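Zirport bench kit, bottle-sorting set (README + review notes)

Read this before you unzip anything. Second version of the file, the first had the left and right arms swapped in the table of contents and three people wrote in. Fixed now. Sorry.

What's in here

Recordings from the Zirport two-arm bench kit doing one job: picking up empty plastic drinks bottles from a table and putting them in a bin. Plus our notes on the kit itself, as we had it on trial from Brorkcombe and people keep asking whether to buy one. Notes are mixed in with the data stuff. Didn't have time to split them.

1,354 episodes. One episode = one go at clearing the table, good or bad. Failed goes are kept and flagged. 123 episodes are held back as the test split, please don't train on them, they live in their own folder so there's no excuse.

The kit

Two arms, parallel grippers, a camera on each wrist and one fixed camera looking over the lot. The arms bolt on to a rail along the front of the table. Frame is aluminium and goes together with one hex key, which Brorkcombe include, and then a second hex key, which they don't. Get a 5 mm.

Software is called Cosine. It does the recording, the teleop and the playback. It's fine. Setup wizard is good, the settings page is a mess, the log viewer forgets your filters every time you close it. Save your filters in a text file and paste them in.

Power-up order matters. Arms first, then cameras, then Cosine. The other way round and the right wrist camera comes up as "unknown device" and you get a black stream with a cheerful green tick next to it. Check all the previews before you hit record. We lost most of a Saturday to that.

Bottles

Ordinary empties, soft drink and water, mixed sizes. Mostly clear plastic, some tinted. Labels left on, caps on for most. A few of the labels are Chinese soft drinks, lime and orange flavours, Mirinda among them. We did not wash them all properly so expect smears and bits inside. Treat that as a feature if you're training anything that has to work on real rubbish.

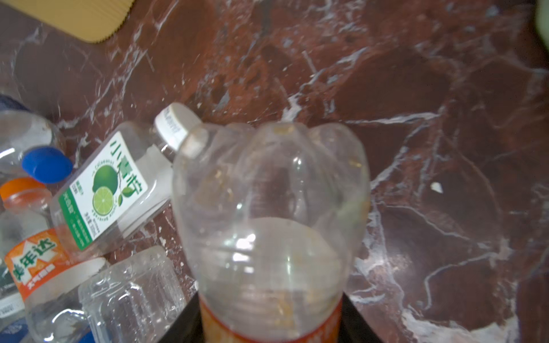 Grasp types are tagged by hand: body, neck, base end, other. Base end is the smallest class and the one the stock policy is worst at. The fingers are flat and hard and a drinks bottle tapers where you least want it to. Brorkcombe sell soft finger pads seperately. We haven't tried them so no opinion.

If you only care about neck grasps, filter on grasp_tag and ignore the rest, the tag is set per pick and not per episode, so an episode can have several.

File layout

episodes/ holds one folder per episode, numbered, with gaps. The gaps are episodes we threw out for consent or disk reasons. Don't renumber.
left_wrist.mp4, right_wrist.mp4, fixed.mp4: video, all at 20 frames a second.
joints.csv: joint positions and gripper opening for both arms, same clock as the video.
notes.txt: whatever the operator typed. Sometimes useful. Sometimes lunch.
outcome.json: done, part done or failed, plus a count of picks.
calib/ holds camera calibration. There are two sets. Use the one named in outcome.json, the wrist mounts got knocked and we redid it.

Timestamps are in seconds from start of episode. Not clock time. If you want to line up the wrist cameras with each other use the frame index in the csv, the video headers drift a bit on long episodes.

Table and surroundings

Same table surface throughout, dark red-brown marble with white veins, polished. It's a hard surface for vision. Reflections, veins that look like edges, clear plastic on top of it all. Depth estimates from the wrist cameras are poor here and we stopped pretending otherwise. The colour of the table shifts a lot with exposure so don't hard-code a background mask, somebody at Rungrueang did and it picked up half the bottle labels as well. 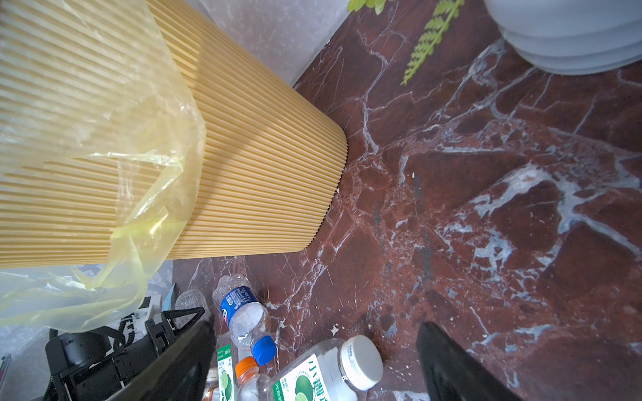
Lighting is whatever the room had. Daylight for the most part, so it moves during the longer sessions. No lamps added. Exposure is on auto for the wrist cameras and you will see it hunt when an arm swings from wall to table. You can lock it in Cosine, under Devices, Advanced, then a tab called Misc for some reason. We found that out near the end. Episodes with locked exposure have exp_lock set to true, the rest are false or blank, blank means false.

The bin has a thin bag in it. Bag edges move when a bottle brushes past and now and then a finger catches one. Those are tagged bag_contact. Worth a look if you do deformables but it wasn't the point of the set and the tagging is patchy. I'd trust the positives. I would not trust the blanks.

How the goes were run

Operator sits at the front with the leader arms. Start with bottles on the table, end when the table's clear of bottles or the operator gives up. No time limit. Either arm may do any pick, and handovers between arms are allowed but rare as they're slow and the teleop lag makes them annoying. Operators were told not to throw. Some threw. Tagged release_high.

Loose caps are not part of the task. If a cap comes off and rolls, leave it, carry on. A handful of operators picked them up anyway and we kept those in under other.

Start layouts are not randomised in any serious way. Someone tips bottles out and nudges them about. So there's a bias, you'll find more bottles near the middle and front. If you need even coverage then resample, or run your own, the recording side of the kit is easy enough.

The stock policy

Zirport ships with a ready-made bottle policy. Demo looks great on their table. On ours it was OK on big bottles lying on their own and poor on anything touching something else. It goes for the label edge, closes, slides off, has another go at exactly the same spot. And again. There's a retry limit in Cosine, set it low or you will be sat there a while.

After fine tuning on our training split it was clearly better at picks and no better at placing. The drop over the bin is where it falls down, it lets go a touch early. I've not put numbers here, the eval was run in a hurry and I'd want to redo it before anyone quotes it. 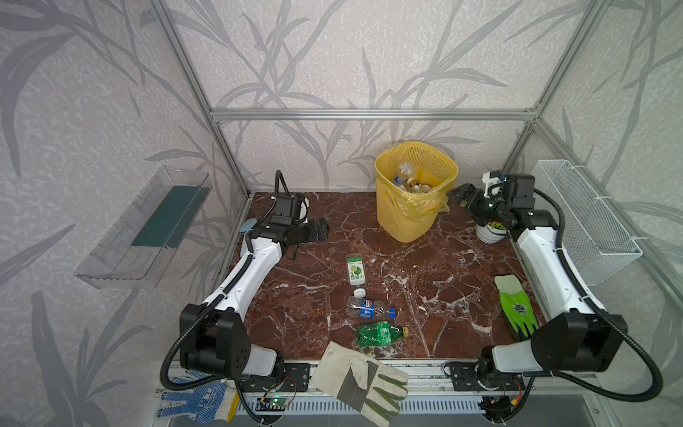
Liette Doucette: I ran the same kit for the Rungrueang trial and I'd be kinder about the arms than this README is. They held position all day and I never had to re-home one in the middle of a session. Where I'd be harsher is the cable routing. The hose on ours kept creeping round the outside of the right arm and snagging at full reach, and the clips in the box are too small for it. Buy bigger clips. Also please say somewhere that support answers in the morning only.

OK, said. Support answers in the morning only. They are good when they do answer, to be fair. Agree on the cables too, we ended up with a few episodes where the arm slows at the end of its reach and that's drag, not the operator. Look for cable_drag in notes.txt, no proper tag for it yet.

Known problems

Some fixed camera videos start a few frames late. Padding frames are grey, drop them.
Gripper opening reads slightly negative when fully closed. Clip at zero.
Left wrist video is upside down in the early episodes. There's a flag, flip_left. The loader handles it, your own code won't.
Motion blur on quick moves in the wrist views. Nothing to be done, short of going slower.
outcome.json says "part_done" in some and "partdone" in others. Will fix. Match both.
Spelling in notes.txt is as typed.

Should you buy the kit

If you want to collect your own teleop data on a bench and you've got one person who doesn't mind fiddling, yes. Assembly took us an afternoon including the hunt for the hex key. Recording is solid once the cameras are up. If you want a thing that sorts your recycling out of the box, no, not yet. The grippers are strong enough for empties and that's as far as I'd push it, we tried a full bottle once and the wrist sagged.

Price depends on who you talk to so I'm leaving that out. Ask for the trial period in writing. Ask for spare fingers as well, they scuff. 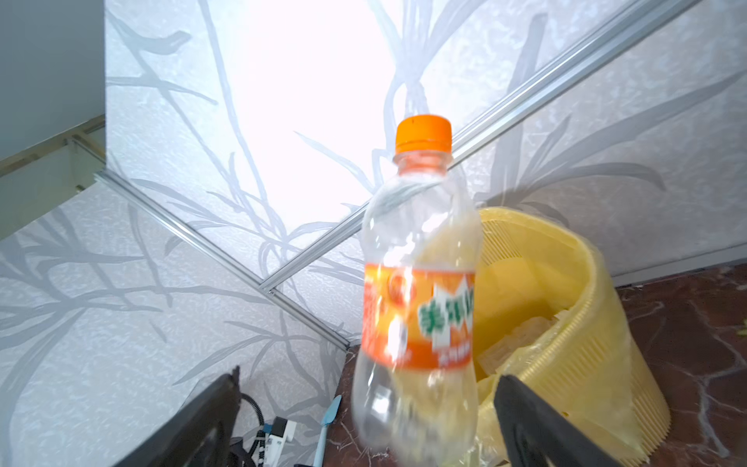
Words and tagging: Vignesh Salian
Last edited in November

Licence and use

Free for research and teaching. For anything commercial, write first. Brand names on labels belong to their owners and we've no link with any of them. Brorkcombe lent the kit and took it back, they did not pay for this and didn't see the notes before they went up. They have asked for the drop-height bug report, which I've sent.

Faces aren't in the set as far as we know. Hands turn up now and then at the edges between goes. If you spot something that ought to come out, send the episode number and the frame and I'll pull it.

Loading it

Unzip, run load.py with the path to episodes, wait. First run builds an index and is slow, after that it's quick. Needs plenty of disk, the videos are barely compressed. If it falls over on the calib folder you've unzipped with the Windows built-in tool, which shortens one of the names. Use anything else.

Still to do: redo the eval, fix the part_done thing, second pass on bag_contact. A smaller download with only the wrist views is coming, same episode numbers as this one.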